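Giving Up My Old Phone, One App at a Time
Saturday, August 4, 2018
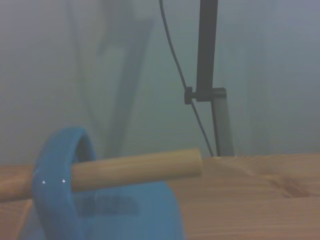 The phone I did not want to replace

I had my last phone for so long that my sister started calling it "the heirloom." It had a crack across one corner, the speaker buzzed on low notes, and by May it could hold a charge only as far as lunch. I loved it anyway. I knew where everything was on it without looking, the way you know where the light switch is in your own bathroom, and every time I went into a store to look at new ones I came out again with a cable or a case and no phone.

What finally did it was the Istisis app. I use Istisis for my shopping lists, my recipes and the running list of things I mean to tell my mother when she calls, and one morning it opened with a polite gray box saying that my version would stop syncing at the end of the month. My phone was too old for the new version. I pressed OK, as if I had any choice in the matter, and then I sat at the kitchen table and felt a bit sorry for myself.

Shopping around

I asked everybody I knew, which was probably a mistake. My neighbor Dušan Hudec has gone through more phones than I have had winter coats, and he told me to buy the Galang and stop fussing. My sister told me to wait for the fall, when everything gets cheaper. A very nice young man at the store told me all about a model that cost 680 dollars and could measure my living room with its camera. I have lived in that living room for 13 years and I have a pretty fair idea of how big it is!

In the end I went with the Galang, mostly for the size. It fits in the front pocket of my good jeans, and it still has a place to plug in regular headphones. I know that wireless ones are the thing now, but I have lost enough single gloves in my life to guess how that would go.

Moving day

The box came with a little card that said setting up would take only a few minutes. I suppose it might, for somebody with less on their phone. I started after supper and I was still at it when the late news came on.

The contacts went over fine, apart from the ones that went over twice. Photos took ages, and I made it worse by stopping to look at them (a whole vacation at the lake, two birthdays, the dog in a sweater). The text messages would not come at all until I found a tool called Braltberg, which you install on both phones and then leave side by side on the same Wi-Fi. It looks like something made in somebody's spare bedroom, all green buttons and spelling mistakes, but it brought over every last message, including the ones from my late aunt that I had been quietly worried about. I sent the people who make it a thank-you note and got a very kind answer the next morning.

One word of warning if you use it. Turn off the screen lock on the old phone first, or it goes to sleep in the middle and you have to begin again. I began again more than once.

What I miss and what I don't

I miss the old keyboard. The new one keeps trying to guess what I want to say, and it has decided that I am always talking about soccer. I have turned the guessing down as far as it goes and it still sneaks one in now and then.

I also miss Larport, the little weather app with the hand-drawn clouds. It was never updated for newer phones and it looks as though it never will be. I have tried a handful of others and they are all very slick, and they all want to know where I am every minute of the day – even the one that only tells you the phase of the moon.

The battery, though, is a joy. I went to bed last night with 50 percent left and felt rich. And the calls are so clear that my mother asked whether I was standing in her hallway.

The heirloom is in the kitchen drawer with its charger wrapped around it. I may use it as a kitchen radio, if I can live with the buzzing. If any of you know a weather app with a bit of charm to it, please leave me a comment, and tell me if it costs anything.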